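Looking After the Bench Arm: Frequently Asked Questions
Mircombe Workshop > Shared Equipment > Bench Arm

Last revised Nov 24, 2019. Maintained by Sena Akolgo, who would like her hex keys back.

Who is this page for?

Anyone who has booked the arm and would like it to work for the next person too. If you only want to know how to book it, the sheet is on the door, and so is the pen, on a string, for reasons you can guess.

What do I do before I switch it on?

Clear the table, wipe it, and check that the emergency stop is popped out. Then look at the gripper from the front with the power off. Both fingers should sit at the same height and the bolt heads should be flush with their brackets. If one is standing proud, tighten it before you do anything else. The arm will run perfectly well with a loose finger for most of a morning, and then it won't.

How long does it need to warm up?

15 minutes of slow motion. Load the program called WARMUP. The one called WARMUP2 was written by somebody in a hurry and ends with the arm pointing at the window.

How tight should the finger bolts be?

Snug, by hand, with the short end of the key in your palm. The fingers bolt to plastic or metal on this gripper and the threads are not forgiving. We are on our third set of brackets. The first two sets were done up by people who described themselves as careful.

Do I have to open the gripper all the way before homing?

Yes. Homing starts from fully open and counts inward. If you start it half closed, the controller believes whatever it's told and every grip that day will be wrong by the same amount.

What should I see on the wrist camera when it's open?

Both black fingertips low in the picture, well apart, with clear table between them. You will also get a soft dark patch on the table in the gap. Leave the exposure alone. People see the patch, turn the brightness up until it goes away, and then wonder why the pale parts have disappeared along with it.

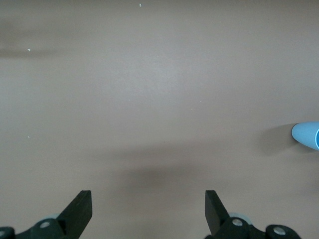

Wrist camera view, fingers open, with the blue piece still off to the right.

Why can I see white specks on the table?

Bits of lint or grit, most likely. A few small ones won't hurt the arm. They can upset the part finder if you've set the minimum size too low, in which case it will send the gripper down with great confidence to collect a crumb. Set the minimum size to 30 and wipe the table with the gray cloth. The yellow cloth sheds, and is how we got here.

The part is in view but the arm won't go to it. Is it broken?

Probably not. The finder ignores anything that touches the border of the camera view, so a part with only its nose showing doesn't count. Jog the wrist toward it until you can see the whole thing, then run the find step again. If it still sulks, re-teach the part under the same lights you plan to work in.

How often does the camera need calibrating?

Every 31 days, and also after any of these:

The camera bracket has been removed or bumped.
The fingers have been swapped.
You have had a collision, including the small kind you weren't going to mention.

The routine takes seven positions and the printed card from the top drawer. Lay the card flat. A curled card gives a beautiful result that is completely wrong, and Cunthorpe lost a week to one last January.

One finger closes before the other. What now?

Power off, then move each finger gently by hand. If one is stiff, clean around its pivot with a dry brush and try again. No oil. Oil catches dust, and in a month you'll have made a very fine grinding paste. If it's still stiff after cleaning, tag the arm out and leave a note in the log.

Can I print my own fingers?

You can, and people do. Keep them the same length as the standard pair or change the tool offset to match. The table has several square little dents from those who did neither. Please put the standard pair back on when you're done and home the gripper again.

Where do spare parts come from?

Brackets and bolts come from Bostden and are in the drawer marked Aguirre, which was the previous supplier. The label maker is out of tape.

What goes in the log?

Your name, what you changed, and anything that sounded different. "Fine" is not an entry. "Clicks on closing, left side" is a lovely entry, and will get the thing fixed before your next booking.

It's making a noise that isn't on this page.

Press the stop, write the noise down as best you can spell it, and go find Sena.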